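Handheld gripper demos vs teleop - mixing ratios?

torque_ledger
Posted 06/06/2024
We trained the same policy on three data mixes for a kitchen counter task and I'd like a sanity check. Mix A was 1000 handheld gripper demos. Mix B was 500 handheld plus 500 teleop. Mix C was 323 teleop demos and nothing else, which was all we had at the time. On our Laaksonen arm, A and B came out so close I can't separate them. C was clearly worse, but it's also a third of the data. Does anyone see B pull ahead once the objects change?

pulent_user
What was your eval? If you only tested on the training table I wouldn't read anything into A and B being close. We ran something like this on a Pulent arm and the gap only showed up with new objects.

torque_ledger
Same table, two lighting setups. Objects were swapped but from the same categories. So yes, fairly narrow.

gridsearch_gus
C isn't a fair comparison. Cut A down to 323 and run it again. Until then you've measured dataset size.

torque_ledger
Agreed, that run is queued.

mrs_kinematics
I disagree that it's only size. Teleop demos come out slower and with more pauses, and the policy copies the pauses. We filtered ours by speed before training and got a good part of the difference back. I'd look at episode length first.

pulent_user
Speed filtering made ours worse. It threw out the careful grasps along with the idle time. I would trim the pauses and keep the episode.

mrs_kinematics
Depends on the threshold. Ours was loose - we dropped roughly 40 episodes in total.

sanura_lab
We do nearly all handheld now, two grippers, one per hand, fisheye on each. The Sanura set is at 1023 episodes. What helped us most was sorting out the tracking before arguing over the mix.
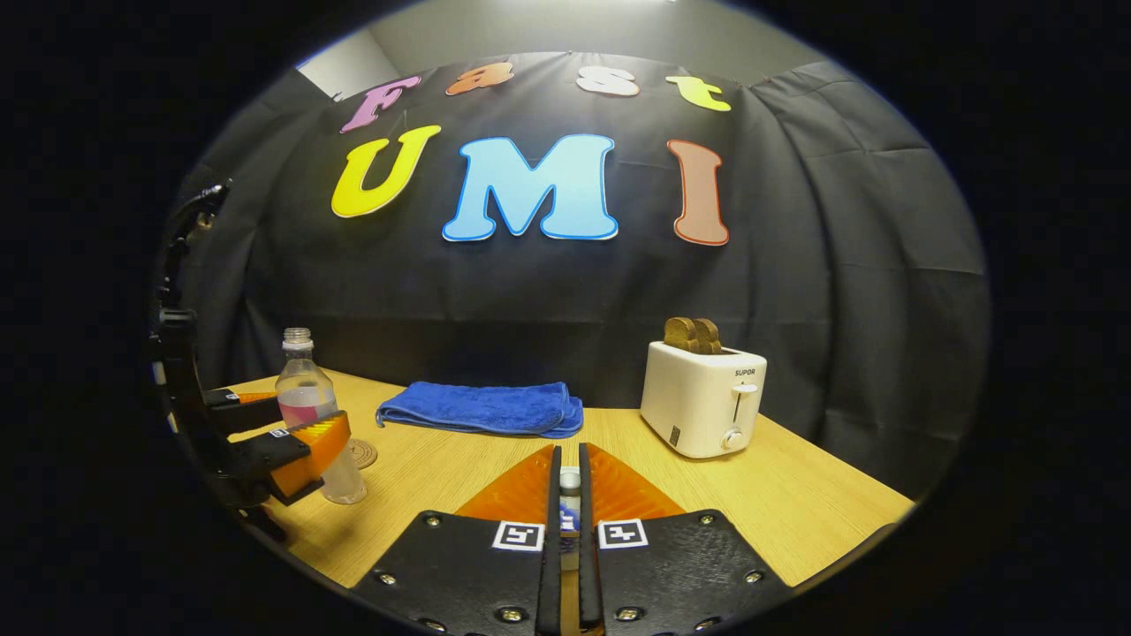
We throw out any episode where the finger markers drop out for more than a few frames, because the gripper width gets interpolated and the policy learns a grasp that never closes fully. Check that in mix A before you blame the ratio.

gridsearch_gus
How many do you lose that way?

sanura_lab
Varies by operator. New people lose more in the first session, mostly from tilting a gripper into shadow.

torque_ledger
I never filtered on markers. Checking A now. If anyone has used the Jindanari loader, does it keep the raw detections or only the width?

pulent_user
Only the width by default. There's a flag in the config to save detections, but you have to reprocess from video.

torque_ledger
OK, reprocessing. I'll post the 323 vs 323 numbers in this thread when both runs are finished.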